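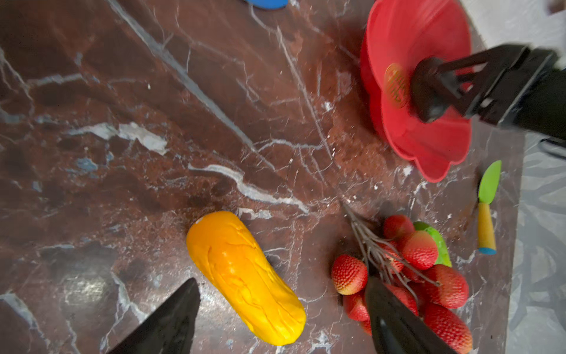

*Fig. 1 – Coupelle rouge à bord festonné, courge factice et couteau jouet sur le plan en marbre.*

## 5. Mise en place des accessoires

La présente section s'applique au coin marchande Garnum installé sur un plan en marbre. Le plan doit être fixé et de niveau avant toute mise en place (voir section 2).

### 5.1 Préparation du plan

1. Retirer tous les accessoires, coupelles comprises.
2. Ramasser les miettes à la brosse souple, sans frotter. Les grains durs rayent le poli.
3. Passer un chiffon microfibre humide, puis un chiffon sec.
4. Attendre 5 minutes avant de reposer les pièces.

> **Attention** – Ne pas employer de vinaigre ni de détartrant. Les acides laissent sur le marbre des traces mates qu'un simple essuyage n'enlève pas.

### 5.2 Pièces métalliques

Placer les pièces à fond dur en premier, toujours en les soulevant.

1. Poser les boîtes de conserve debout, côté paroi.
2. Coucher les outils à plat.
3. Disposer les coupelles en dernier et y déposer les fruits isolés.

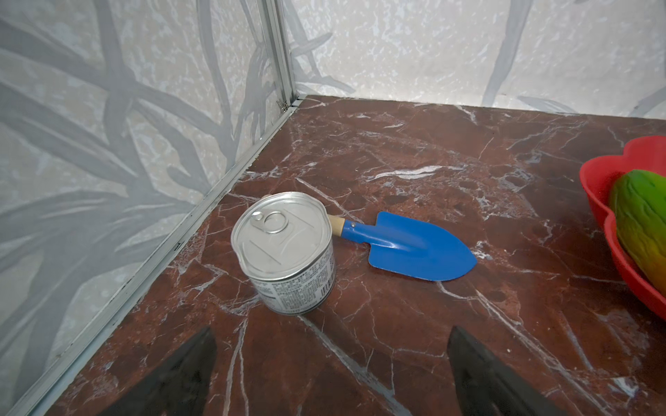 Les boîtes à ouverture facile restent fermées pendant toute la durée d'utilisation. Avant chaque séance, contrôler l'anneau et le pourtour du couvercle ; remplacer toute boîte bombée ou dont l'anneau est relevé. Sur la fig. 2, l'anneau est rabattu à plat et la boîte se trouve près de la paroi gauche, devant le manche de la petite pelle à lame bleue. Conserver cette disposition si le plan est accessible de face – la lame pointue est alors tournée vers la droite.

**Remarque** – Le profilé métallique au bas de la paroi gauche n'est pas un appui. Ne rien y poser.

### 5.3 Fruits et légumes factices

1. Dépoussiérer chaque pièce au pinceau sec.
2. Vérifier les tiges des grappes. Une tige fendue impose le retrait de la grappe entière.
3. Poser les grappes à 30 cm au moins du bord libre.
4. Placer ensuite les fruits individuels.

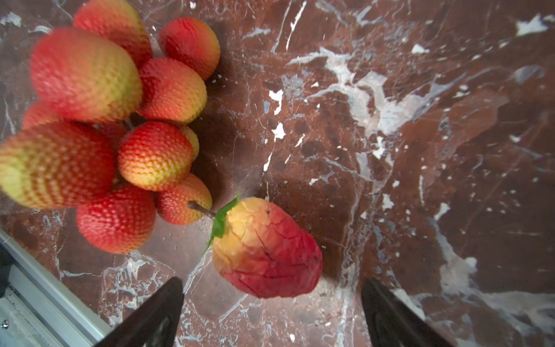
Les fruits à surface granuleuse retiennent davantage la poussière que les fruits lisses et se nettoient séparément. Ne pas les tremper : le pigment peut se ternir entre les reliefs. Le groupe rouge et orangé de la fig. 3 se traite donc au pinceau, en insistant entre les fruits, tandis que le fruit en forme de mangue, posé à l'écart, est manipulé seul. Laisser toujours un intervalle de ce type pour pouvoir saisir une pièce sans entraîner la grappe.

### 5.4 Pièces de rechange

Les fruits et coupelles sont fournis par Huenchumán sous la référence 213. Joindre à la commande le relevé des pièces retirées.

*Rédaction : Macarena Toledo. Révision du 14/11/2025.*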